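About Virnero Water Watch

Two people, one van, a lot of sample bottles. We test streams, ditches and ponds for ammonia, nitrate, oxygen and the usual nasties. Started after the fish kill at Lelidside, when it took days to get anyone out to look and by then the water had gone right through.

Who we are

Tala Saliba runs the lab side. Floor Smits does the field work and the driving, also the phone. If you get voicemail she's probably standing in a creek – leave a message, say where you are and what you can smell.

What we do

Monthly rounds at 20 sites between Cadell and the Aerts road bridge. Same spots every time, same depth, same time of day where we can manage it. Call-outs for dead fish, foam, odd color. Reports for landowners, angling clubs, small councils. Plain numbers first, then a page on what they mean. We don't do drinking water, wrong kind of lab for that.
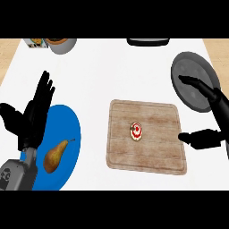

Samples get logged the day they come in, no exceptions, even Friday. Floor hands over the cooler, Tala checks the labels against the field sheet and anything without a time on it gets thrown out. Sorting is done on a white surface like the tabletop here, bright and plain, so a bit of grit or a snail shell shows up right away. Then filtering, then the ammonia test, then the rest. Invertebrates last, they take forever. Full results usually the following week, urgent ones by phone the same evening.

What we found so far

Ammonia mostly low. Two ditches below Cadell that we don't like the look of, both go up after heavy rain and then drop again. We've told the owners and they've been decent about it. Oxygen in August was poor nearly everywhere, 73 percent at the best site, which isnt great for anything with gills. Eels are back at Lelidside though, small ones, under the stones by the old weir. Very pleased about that.

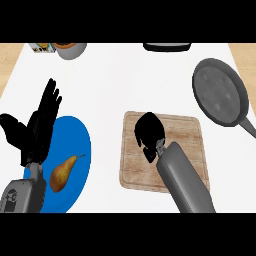 The weir itself is a different problem. Silt has built up behind it and the lower pool gets shallow and warm by midsummer. We'd like it notched so fish can get through. Talks are on, slowly.

Prices

Single ammonia test 90. Full set, one site, 105. That includes the report and a phone call if you want one. Call-outs for dead fish are free inside our area, please dont wait to ask.

If you see dead fish

Call first. Take pictures from the bank, note the time and which way the water is flowing. Keep dogs and kids out. Don't touch the fish with bare hands and don't clear them away before we get there – we need to see how far down they go. A clean jam jar of water is useful, filled to the top, lid on, in the fridge.

Reports from past rounds are on the Results page. The spring ones are still being typed up, sorry, soon.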